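How to Keep Your Kitchen Spoons and Spatulas in a Cup

If your utensil drawer jams every time you open it, you have my sympathy, and you are the reason I finally sat down to write this. Mine stuck for years on the same ladle. In the end I moved everything I use daily into a cup on the worktop, and I have not wrestled with that drawer since October.

Start by emptying the drawer completely. Lay it all out on the table and pick up each piece in turn – when did you last cook with it? My neighbour Zohreh Bakhtiari came round for tea while I was doing mine and was very firm with me about the melon baller. Aim to keep 10 pieces at the most. Anything you only bring out for Christmas or jam making can go in a box on a high shelf.

Next, choose your cup. It wants to be tall enough to hold a spatula upright without the whole thing going over, and a bit heavier at the bottom if you can manage it. A plastic tumbler does very nicely for light plastic tools, and one with ribbed sides is easier to grip with floury hands. If yours feels wobbly, put a few clean pebbles in the bottom, or a folded cloth if you'd like it quieter.
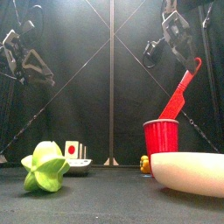

Now for which way up. I put spoons and whisks in with the handle down, so I can see what I'm reaching for. Flat things such as spatulas and spreaders I put in blade down, handle up, particularly if there is a loop at the top to hook a finger through. You do need to be sure the blade is clean and properly dry before it goes in, or you'll get a nasty little puddle at the bottom. Sharp knives don't belong in a cup at all, please, whichever way up.

Then find it a home. Mine stands to the right of the hob, far enough back that the handles stay cool, with the mixing bowl close by and whatever vegetables I'm having for supper. I did try it on the windowsill for a while, but the blind kept catching the tall spoons and I got tired of picking them up off the floor.

Wash the cup itself every 2 weeks or so. Tip everything out, give it a good going over with hot soapy water and a bottle brush, and leave it upside down on the rack overnight. Crumbs do find their way in, especially if you keep it near the toaster.

If the cup gets so full that you have to pull to get something out, take two things away and see whether you miss them over the next month. I took out a slotted spoon and a second pair of tongs, and only the tongs have come back.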